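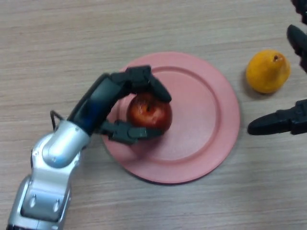 Left hand holding the apple at the pink plate, pear still on the table.

Venora two-hand kit: questions we are often asked

These answers are kept by the support desk at Purkura. If your question is missing, write to Jessie Swanson and she will reply, normally before 16.00 on the same working day.

What do I receive when I order the kit?
Two arms, two black hands with several fingers, the head camera with its mount, the power unit and the cables. The table is not included. Fruit and plates are also not included, please buy them locally.

Is it sold with one arm only?
No. We had this request from Wattanapong and from two schools, and we discussed it for a long time. The software expects both sides to be connected and will stop at start-up if one is missing.

How much does it cost?
The kit is £3747 for teaching use. Hire is also possible, at £1820 for a period of 28 days, with delivery inside the Bandcombe area. Outside this area we must ask the carrier first.

Which task should we begin with?
We advise the plate task. You need one plate, an apple and a pear. The fruits lie on the bare table, one at each side, and the plate is between them. Keep the apple on the left and the pear on the right until your group knows the controls well.

Must I use real fruit?
Real or plastic, both are accepted. Please write down which one you used, as the grip force setting is different. For real fruit choose firm pieces – a soft pear will be marked by the fingertips after a few attempts.

What kind of table is suitable?
A flat one that does not move when you lean on it. Light wood is good for the camera. Very dark tables are difficult, because the hands are black and the picture becomes hard to read for the operator. 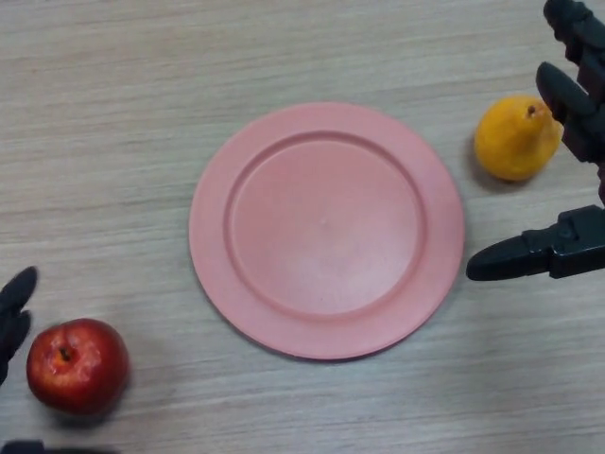
How should the hands be placed before a run?
Left hand near the apple, right hand near the pear, and the centre of the plate free. The fingers should not touch the plate. If one of them does, press Home and wait for the tone.

The thumb closes too late. Is it broken?
Probably not. Run the finger calibration again, it takes some 24 minutes for both hands. If the delay is still there, send us the log file and do not open the hand yourself, or the guarantee is lost.

May we change the plate?
Yes, but choose one with a raised rim and a single colour for the first lessons. Patterned plates can come later.

When is the next software version?
We plan it for December. Customers who hire the kit will get it also, without extra payment.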